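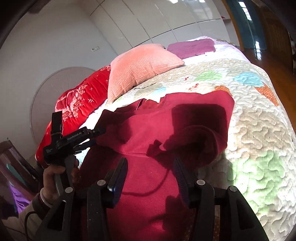

Winter Bedding and Warm Clothes: What to Do Before You Put Them Away

The January laundry morning at the Jakab Street hall was full, and a lot of the questions were the same ones we get every year. How do you fold a fleece so it stays folded? Can a patchwork bedspread go in the machine? Where do you put it all in a small apartment? Etelka Katona and Noémi Rácz ran the two tables and agreed to let us print their notes for members who couldn't come.

Fleece tops and jackets

Fleece doesn't hold a crease, so the usual shirt fold comes undone as soon as you pick it up. Etelka rolls hers. Spread the garment on the bed, front side down, and smooth it from the middle out to the hems. Fold the sleeves straight across the back. Fold the sides in so you have one long strip, then roll from the hem up to the neck. If there is a hood, turn it back over the roll and it will hold everything together.

Do the zipper up first. An open zipper snags the fabric next to it, and on a dark red or navy fleece the pulled threads show.

Cords are the other nuisance. A drawstring left hanging will catch on whatever else is in the drawer. Pull both ends even, tie them in a loose bow and tuck the bow inside before you start rolling. If one end has slipped into the casing, fix a safety pin to it and work it back through by feel. It takes a few minutes and is much easier on a bed or a table than on your lap.

Wash fleece inside out in cool water with a small amount of detergent. Skip fabric softener, which leaves a coating and makes the pile go flat. Hang it up or dry it on low. Noémi gives hers a hard shake halfway through drying and again at the end.

Pilling can be taken off with a sweater comb. Work in one direction with the fabric flat and pulled slightly tight. Cuffs and underarms are usually the worst.

Quilted and patchwork bedspreads

Two members asked about cream bedspreads with colored patches. The cream ground shows every mark, and people are nervous about the patches bleeding into it. Test before you wash. Dampen a white cloth, press it on each color for a minute and look at the cloth. Orange and red prints are the ones to watch. Pale blue and pale green seldom give trouble, but test them too.

If nothing comes off, wash the spread by itself on the gentle cycle, in cold water. The machine has to be big enough for the spread to move around. The two large machines at the hall will take a full or queen. A king should go to a laundromat.

If color does come off, don't machine wash it. Air it over a rail on a dry day, spot clean the marks and vacuum it through a piece of netting.

Vermicelli quilting, the kind with one wandering line of stitching all over, stands up to washing fairly well. The rows are close together and the filling can't shift far. The weak point is a broken thread. One break can open up several inches of the line, so go over the spread with your hand before it goes in the machine and stitch down anything loose. Etelka uses ordinary cotton thread and follows the old needle holes.

Dry it flat if you have the room. Over two parallel lines is the next best thing. A single line puts all the weight of the water on one fold and pulls at the seams of the patches.

Using the bed as a work table

Most of us sort clothes on the bed, and it's a good height for it. Leave the bedspread on if it's due for a wash. If it's clean, put an old sheet over it first, especially when you are sorting coats or anything that has been outdoors. Take off rings that might catch in quilting or fleece.

Sort by what has to happen next and forget about whose it is until the end. Things to wash go at the foot of the bed, things to mend go on a chair, and the rest gets folded and moved out of the way as you go. It's the half-finished pile that ends up back on the floor at bedtime.

Storage

Everything should be fully dry before it goes away. Thick seams and the pocket corners on fleece are slow, so leave them out overnight even if the rest feels ready.

Cotton bags are best for bedspreads. An old pillowcase does the job for a throw or a twin. The Drudico shop has zippered cotton bags in two sizes, and members who show this newsletter at the counter can buy them at the group price of 74 cents under the marked one. Vacuum bags are all right for fleece over a single summer, but don't keep quilted things in them. The filling gets crushed along the folds and may not come back.

Refold bedspreads a couple of times a year along different lines. Noémi folds hers in thirds one season and quarters the next. Put the heavy items on the bottom shelf and keep them off the outside wall if that wall gets damp.

Label the bag, even if you think you'll remember. A strip of masking tape with the bed size on it is enough.

Passing things on

The Trerkum collection took in 704 pounds of bedding and winter clothing from us last year, and they would like more twin and crib sizes. They can use fleece in any size if the zipper works. They can't take pillows, electric blankets or anything with pet hair on it. Wash items first and tie sets together with string – tape leaves a residue.

Worn-out fleece is still useful. Cut it into squares for dusting, or into strips for draft stoppers. It doesn't fray, so there's no hemming. We have 77 finished draft stoppers in the hall cupboard, free to any member. Ask at the desk.

Next session

The mending table is open on Saturday at 10 in the back room of the Cluvby building, 86 Jakab Street. Bring the item clean, along with matching thread if you have it. Etelka will be replacing drawstrings and zipper pulls. Noémi will help with loose patches and binding. Zippers that need to be taken out completely are a longer job, and for those please leave your name and phone number with the garment.

We are short of safety pins and large-eyed needles – if you have extras at home, drop them in the tin by the door.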